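Lasholm Begins Second Round of Example Gathering

The Lasholm laboratory has opened the second round of the Prulow project, which gathers examples for a system that learns to handle household objects. The first round closed in January with 193 accepted examples.

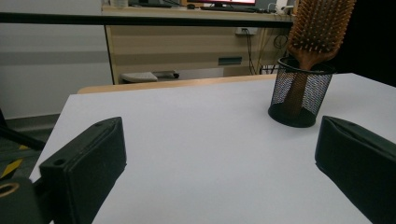

A hairbrush in a mesh cup on the work table.

Staff perform each task by hand with the same type of gripper for the full session. Brushes were added this round at the request of the Divton office – their handles call for a narrow, steady grip.

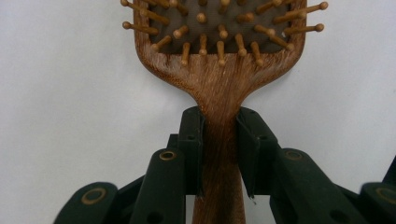
Bailly wrote to ask whether failed attempts would be kept, and urged that they be stored with a clear label. The laboratory has agreed to do so for the rest of the round.
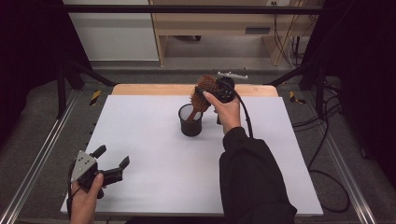 The target for this round is 150 examples, divided into 8 sets. Each set is reviewed before the next one begins, and unclear recordings are returned for another attempt. Operators work with a gripper in each hand, and the written guide now covers how the second should be held while the first carries a brush to the cup. Copies of the guide are available from the Lasholm front desk.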